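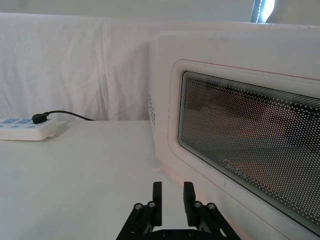 Table linen

Reading time: 4 minutes

Table linen is the general name for cloths used to cover, protect or dress a table, together with the napkins used by those sitting at it. The term is kept in trade use whatever the fibre. Much of what is sold as table linen is cotton, polyester or a mixture of the two, and cloth made wholly from flax is usually labelled "pure linen" to set it apart.

Types

A tablecloth covers the whole top and hangs over the edges. The hanging part is called the drop. A short drop is usual for daily meals and a longer one for formal dinners, while buffet tables are often covered to the floor. A runner is a narrow strip laid along the middle of the table, or less often across it. Place mats protect only the area under each setting. A slip cloth, also called a topper, is a smaller square laid over the main cloth so that it can be changed between sittings without stripping the table.

The undercloth, known in the hotel trade as a silence cloth, is a thick layer of felt or brushed cotton placed beneath the tablecloth. It deadens the noise of plates and cutlery, stops the upper cloth from sliding and gives some protection against heat. It is cut to the size of the top with little or no drop, and may be held in place with elastic or tape.

Fibres

Flax fibre is strong, takes up water readily and sheds very little lint. It creases sharply, and it may crack along a fold if it is pressed in the same place for many years. Cotton is softer and cheaper. It takes dye well but loses its surface sooner, and the loose fibre ends give older cotton cloths a dull look. Polyester resists creasing and dries quickly but does not soak up spills, so napkins made from it are often thought unsatisfactory. Mixed cloths are a compromise and are common in hired linen.

Weaves

The weave most closely linked with table linen is damask, in which the pattern is formed by setting areas of warp-faced satin against areas of weft-faced satin. Both may be the same colour. The pattern shows because the two faces reflect light in different directions, and it appears in reverse on the back. Single damask uses a five-end satin and double damask a satin of 8 ends. The second is denser and has more lustre, though a single damask of good yarn may outlast a double damask of poor yarn.

Huckaback and plain weave are also used. Huckaback has short floating threads that help it to take up water, and is more often met in towels. Plain weave suits printed and embroidered cloths, as its even surface does not compete with the decoration.

The Porell pattern books

The Porell mill began weaving damask in 1865 and kept a numbered record of its designs. The surviving books hold 127 designs, each drawn on squared paper with notes on yarn and finished width. Most are borders of leaves or ferns around a plain centre. The cataloguer Banafsheh Shokri divided them into 2 groups: those drawn for the mill's own looms, and those adapted from bought-in drawings. The second group includes the Bulosis border, a repeating knot that was later copied in printed cotton. Shokri's division has been questioned for the later sheets, where the notes are incomplete – the Hashemi list, compiled separately, leaves them unsorted.

Sizing and hems

The size of a cloth is found by adding twice the drop to the length and to the width of the table. For a round table, twice the drop is added to the diameter. Shrinkage in the first wash must be allowed for unless the cloth has been pre-shrunk.

Hems on plain cloths are usually folded twice and machine stitched. Corners are mitred to reduce bulk. Hemstitching, in which threads are drawn out and the rest gathered into small bundles, is found on finer work.

Care

Protein stains such as egg or milk are rinsed in cool water before washing, as heat tends to set them. Wax is left to harden and then lifted off, and any residue is drawn into absorbent paper with a warm iron. Linen is easiest to iron while still slightly damp. Damask is pressed first on the back and then on the face to bring up the lustre. Starch gives a crisp finish but is washed out before long storage, as it stiffens the folds and may attract insects. Large cloths are often stored rolled on a tube – this avoids hard creases altogether.

Related articles

Damask
Huckaback
Napkin folding
Pamiver cloth
Silence cloth
Starch (laundry)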